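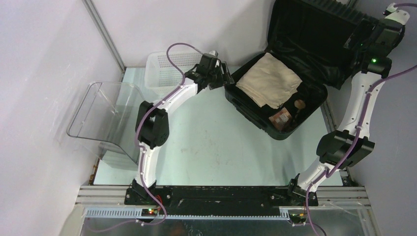 Ticket 1.762 – Koffer, Hartschale, schwarz, klein
Kategorie: Reisegepäck / Verschluss und Packproblem
Gemeldet von: Sanaa Zerouali
Bearbeitet von: Svyatoslav Sirko
Angelegt: 20. April 2019
Status: gelöst, Nachkontrolle offen

Meldung

Der Deckel schließt nicht mehr bündig. Auf der Seite mit den Rollen bleibt ein Spalt, in den ich einen Fingernagel schieben kann. Der Reißverschluss läuft bis zur Ecke und klemmt dort. Ich habe nur wenig eingepackt, ein Tuch und ein paar Kleinteile, am Volumen kann es also nicht liegen. Gestürzt ist der Koffer meines Wissens nicht. Ich brauche ihn für die Fahrt nach Urlow und möchte wissen, ob ich ihn mitnehmen kann oder ein Ersatzgerät aus Nistgate anfordern soll.

Eintrag 1 (Sirko)

Danke für die Meldung. Bitte zuerst Folgendes prüfen und das Ergebnis hier eintragen:

Koffer ganz öffnen und auf eine ebene Fläche stellen.
Alles herausnehmen, auch aus den Seitenfächern.
Leer schließen. Bleibt der Spalt?
Reißverschluss auf der ganzen Länge ansehen, besonders an den beiden Ecken bei den Rollen.

Eintrag 2 (Zerouali)

Leer geschlossen: Spalt ist weg. Der Reißverschluss läuft durch, an der Ecke etwas schwer. Zähne sehen in Ordnung aus. Mit Inhalt ist der Spalt wieder da, immer an derselben Stelle.

Eintrag 3 (Sirko)

Dann ist die Schale vermutlich nicht verzogen. Wie liegt der Inhalt? Das Tuch bitte flach falten und so legen, dass es nicht bis in die Naht reicht. Harte Gegenstände nicht an die Vorderkante. Wenn dort etwas auch nur ein kleines Stück übersteht, drückt der Deckel darauf und hebt sich auf der gegenüberliegenden Seite.

Eintrag 4 (Zerouali)

Das Tuch lag links, die Kleinteile vorn nahe am Rand. Ich habe sie jetzt in die Mitte gelegt und das Tuch darüber. Der Spalt ist deutlich kleiner, aber nicht ganz weg. Der Schieber hakt weiterhin an der Ecke.

Eintrag 5 (Younis, Werkstatt Irkgate)

Ich übernehme kurz für Svyatoslav. Ein ähnlicher Fall steht in Ticket 1.454. Dort hatte sich das Innenfutter an einer Stelle vom Rand gelöst und wurde beim Schließen mit eingezogen. Von oben sieht man das kaum. Bitte mit dem Finger am Rand entlangfahren und das Futter überall nach innen drücken. Danach den Koffer schließen, anheben und die Außenseite kontrollieren: Rand rundum, Ecken, beide Rollen an dem einen Ende. Achtet auf Risse in den Rillen, die laufen gern parallel und fallen auf Schwarz nicht auf. Schräges Licht hilft.

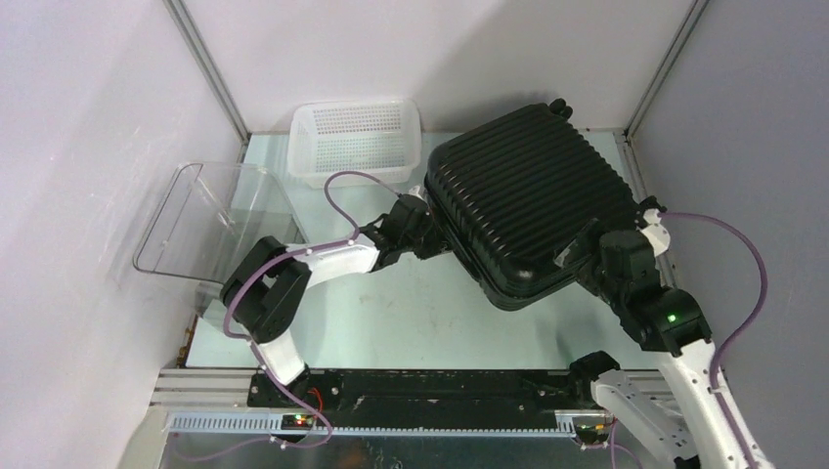

Kontrolle der Außenschale, Koffer angehoben und gekippt

Eintrag 6 (Zerouali)

Futter war auf etwa 2 cm lose, in der Ecke bei den Rollen. Nach innen gedrückt, Koffer geschlossen, kein Spalt mehr. Schieber läuft jetzt auch um die Ecke, dort noch ein wenig schwer. Außen keine Risse gefunden, der umlaufende Rand sitzt fest. Die Rollen drehen beide.

Eintrag 7 (Sirko)

Gut. Das Futter bitte trotzdem ankleben, sonst rutscht es beim nächsten Packen wieder heraus. Wir nehmen dafür Textilkleber von Xenos, dünn auftragen und den Koffer offen stehen lassen, bis die Stelle trocken ist. Keinen Sekundenkleber verwenden, der wird hart und scheuert am Zahnband. Für den Schieber reicht etwas Silikonspray auf einem Lappen. Nicht direkt in den Koffer sprühen, das gibt Flecken auf den hellen Stoffen.

Eintrag 8 (Zerouali)

Geklebt und über Nacht offen gelassen. Heute früh wieder gepackt, Tuch zuletzt. Schließt ohne Druck. Ich nehme den Koffer mit, ein Ersatzgerät ist nicht nötig.

Eintrag 9 (Sirko)

Status auf gelöst gesetzt. Ursache: loses Innenfutter, dazu harte Teile zu nah an der Vorderkante. Nach der Rückkehr aus Urlow bitte die Klebestelle noch einmal ansehen und hier kurz Bescheid geben. Die Anforderung in Nistgate habe ich storniert – falls von dort trotzdem eine Bestätigung kommt, bitte ignorieren.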